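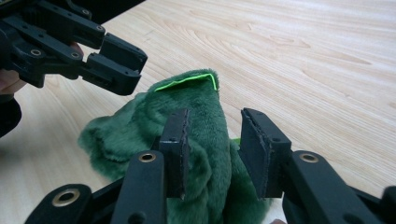 Green plush fabric, bunched and folded on a light wooden tabletop.

**Clilamach adds long-pile plush to its Fusero fabric range**

Clilamach will add a long-pile plush to its Fusero range of soft furnishing fabrics in October. The cloth is supplied in 6 colours, including a deep forest green, and is intended for cushions, throws and soft toys.

The pile is 13 mm long on a knitted polyester backing. Finished weight is 307 g per square metre. Rolls are wound pile outwards on card tubes and sold in full lengths or as cut pieces from the Erkley warehouse.

Long pile changes shade with its direction, so a folded piece shows lighter and darker patches of the same colour. Clilamach advises makers to mark the direction of the pile on the back of each panel before cutting, and to cut through the backing only. Pieces stored folded should be laid flat overnight and brushed before sewing.

"Most of the queries we get about plush concern creasing and shading," said Orhun Kozan, product manager for Fusero. "The new care sheet deals with both, and gives seam allowances for the thicker cloth."

Sample cards can be ordered through Cozma, the range's distributor, and are sent out within 7 working days. Trade prices are available on request.

Ends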